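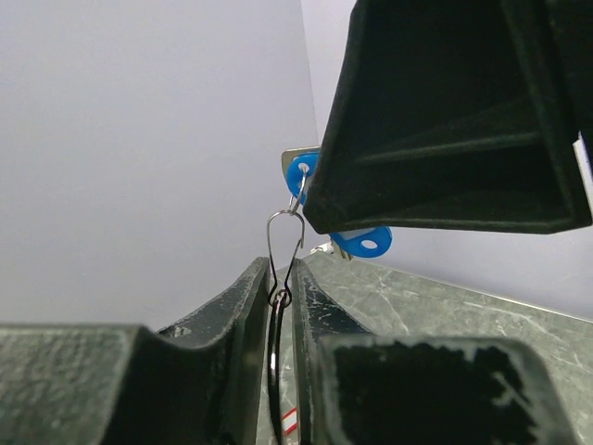

Two bright blue plastic tabs on a flat metal plate, a thin wire loop through the upper one.

Filed under: Campaign Tools > Petitions & Ballot Access
March 1, 2023 | by Karamanlidis

Section 2: Loading your petition signatures into Gradeo

OK, you've got your account and your town's voter list is in (if it isn't, go back to Section 1, I'll wait). Now for the part I like best, getting the signatures themselves in! My numbers below come from our Brinier council petition, where we turned in 2,164 names and the clerk struck 441 of them. Ouch.

1. Open the Petitions tab and click New. Name it after the office and the ward. I called my first one "petition" and regretted it by the weekend.

2. Pick your filing deadline. Gradeo locks the file at midnight that day.

3. Type up your sheets using the blank template, one row per signer, with the sheet number in the first column. Copy the address the way the person wrote it, even if they left off the apartment.

4. Import the file. It takes up to 1,000 rows at a time, so I split mine into three batches and named them by sheet number.

5. Click Match. Green rows are on the voter list, yellow rows need a look, red rows have no match at all.

6. Go through the yellows by hand with the paper sheet next to you. Most of ours were married names or people who'd moved across town (one guy had signed with a nickname, and I only caught it from his street).

Note: If you used Lollex for your last campaign, you can bring those files over, but the date column comes in as plain text. Reformat it before step 4.

Caution: Don't delete red rows! Mark them "struck" and leave them in. If your petition gets challenged, you'll want your count to line up with the clerk's, page by page.

Caution: Keep the paper originals flat and in order, and don't write on them. Our clerk threw out a whole page over a stray checkmark.

Once the yellows are cleared, hit Save and go on to Section 3 for printing the cover sheet.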